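Section 4 – Premier mois avec le carnet alimentaire et les étirements à domicile
Guide du patient, clinique Clilmont 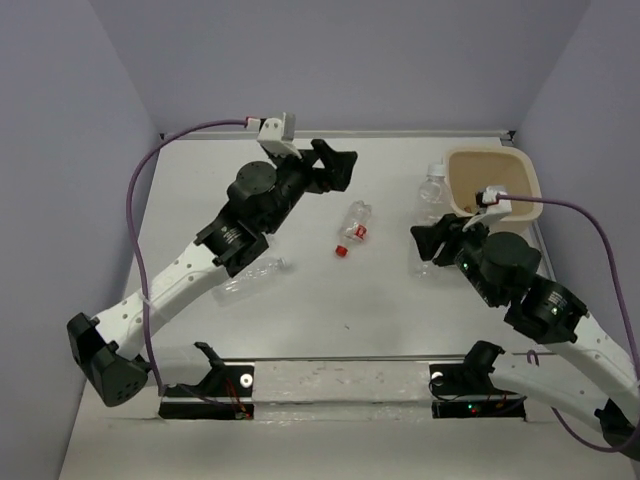

Vous avez reçu le carnet Grornance à la fin de votre évaluation, avec la bande élastique et la feuille d'exercices. La section 3 vous a montré comment remplir la page de départ. Ce qui suit concerne les quatre premières semaines, celles où la plupart des gens abandonnent, et je préfère vous le dire avant que vous ayez noirci votre première page.

Je préfère aussi vous dire autre chose. Le carnet ne soigne rien. Il y a des brochures, y compris dans notre salle d'attente, qui laissent entendre que noter ses repas « rééquilibre l'organisme ». Je ne sais pas ce que cette phrase veut dire et je doute que ses auteurs le sachent. Le carnet sert à apporter des renseignements à votre rendez-vous de suivi, quand la mémoire seule en aurait perdu la moitié.

4.1 Ce qu'il faut avoir sous la main

Le carnet Grornance, un stylo, la feuille d'exercices signée par votre thérapeute, la bande élastique. Une chaise stable, sans roulettes. Un mur dégagé.

La balance n'est pas nécessaire. Si vous en avez une, laissez-la où elle est pour ce mois-ci, sauf consigne écrite de votre médecin.

Note. L'application Rondonuwu, que certains d'entre vous utilisent déjà, peut remplacer le carnet papier. Elle calcule un « score de vitalité » sur 100. Ignorez-le. Nous avons demandé deux fois comment il était calculé et la réponse tenait en un paragraphe de publicité. Les repas et les heures que vous y saisissez sont utilisables, le score ne l'est pas.

4.2 Remplir une journée

1. Inscrivez la date en haut de la page, puis l'heure du lever.

2. Notez chaque repas au moment où vous le prenez, ou dans l'heure qui suit. Le soir, on reconstitue, et on reconstitue toujours un peu à son avantage.

3. Décrivez les quantités avec des mots ordinaires : une assiette, deux tranches, un bol. Ne pesez pas. Ne convertissez pas en calories.

4. Dans la colonne de droite, notez la douleur de 0 à 10, trois fois par jour : au lever, au milieu de la journée, au coucher. Si vous hésitez entre deux chiffres, prenez le premier qui vous est venu.

5. Dans la case « Autre », écrivez ce qui sort de l'ordinaire : mauvaise nuit, long trajet en voiture, déménagement du beau-frère. Une case vide est une réponse acceptable.

6. Tournez la page. Ne relisez pas la semaine précédente avant de coter la douleur du jour.

Attention. Ne supprimez aucun aliment de votre propre initiative parce qu'une mauvaise journée a suivi un bol de lait ou une tranche de pain. Une coïncidence ne prouve rien, deux non plus. Francine Vachon, notre nutritionniste, a vu arriver des patients qui ne mangeaient presque plus que du riz à la troisième semaine, chacun avec une théorie très bien construite. Parlez-en au suivi.

4.3 Les étirements

Les numéros renvoient à votre feuille. Si un exercice y est rayé, il l'est pour vous et il le reste, même si votre voisin le fait tous les matins.

1. Commencez par marcher cinq minutes dans la maison ou dehors.

2. Exercice A, rotation du tronc en position assise. Asseyez-vous au milieu de la chaise, les deux pieds à plat. Tournez lentement d'un côté jusqu'à sentir une tension, restez-y le temps de trois respirations, revenez. Quatre fois de chaque côté.

3. Exercice B, dos au mur. Talons à une largeur de main de la plinthe. Faites glisser les bras vers le haut sans décoller les omoplates. Arrêtez-vous où elles décollent, même si c'est très bas.

4. Exercice C, tirage avec la bande. Vérifiez la bande sur toute sa longueur avant chaque séance. Fixez-la comme indiqué sur la feuille, jamais à une poignée de porte qui s'ouvre vers vous. Tirez les coudes vers l'arrière, 8 répétitions, pause, et encore une série.

5. Terminez par deux minutes de marche.

Une séance par jour suffit. Doubler la dose ne fera pas avancer votre suivi de deux semaines, quoi qu'en dise la notice de la bande Brusasley, qui promet une « posture transformée » sans préciser en quoi ni chez qui.

Attention. Arrêtez la séance et appelez la clinique si la douleur descend dans la jambe ou dans le bras, ou si un engourdissement persiste après l'exercice. En cas de perte de force soudaine, de difficulté à uriner ou de perte de sensibilité à l'entrejambe, n'attendez pas notre rappel : allez directement aux urgences.

Note. Un craquement sans douleur n'est ni un bon ni un mauvais signe. Ne le notez pas.

4.4 Si vous manquez des jours

Laissez les pages blanches. Nous savons lire une page blanche – nous lisons moins bien une page inventée un dimanche soir avec le même stylo et la même humeur.

Reprenez le jour même, à la bonne date. Après plus de quatre jours sans étirements, recommencez par les exercices A et B seulement, et ne reprenez la bande que le troisième jour.

4.5 Les suppléments

On vous en proposera. Peut-être à la pharmacie, peut-être dans votre famille, et il est arrivé qu'on en propose ici. Avant d'acheter quoi que ce soit :

1. Relevez le nom exact du produit et la dose par comprimé.

2. Copiez les deux à la dernière page du carnet, à côté de la liste de vos médicaments.

3. Montrez cette page à votre pharmacien. Un produit « naturel » peut très bien interagir avec un anticoagulant.

4. Demandez ce qui devrait changer, et au bout de combien de temps. Si la réponse est vague, gardez votre argent.

Nous tenons à ce que la liste reste complète. La vitamine D à 1 000 unités que vous prenez depuis des années et que vous ne comptez plus comme un supplément en est un.

4.6 Préparer le rendez-vous de suivi

Apportez le carnet, même incomplet, et la feuille d'exercices. Normand Fortin, à l'accueil, en fera une copie et vous rendra l'original. Si vous utilisez Rondonuwu, exportez les données la veille, car l'exportation échoue parfois et il n'y a pas grand-chose à faire sur place.

Le suivi dure 34 minutes selon notre logiciel de rendez-vous. Comptez plutôt trois quarts d'heure.

Posez la question suivante à votre thérapeute, dans ces mots ou dans les vôtres : « Qu'est-ce qui vous ferait dire que ça ne marche pas ? » Đức Phí et Saadet Dursun, qui assurent les suivis, s'attendent à l'entendre. Si les cotes de douleur n'ont pas bougé au bout du mois, on modifie le plan ou on vous adresse à quelqu'un d'autre. Prolonger à l'identique n'est pas prévu.

Note. La version de février de ce guide demandait de coter aussi l'énergie et le sommeil sur 10. Ces deux colonnes ont été retirées. Si votre carnet les contient encore, laissez-les vides.

Section révisée par Wiesława Jasińska, le 4 mai 2021. La section 5 traite du retour au travail et des charges à soulever.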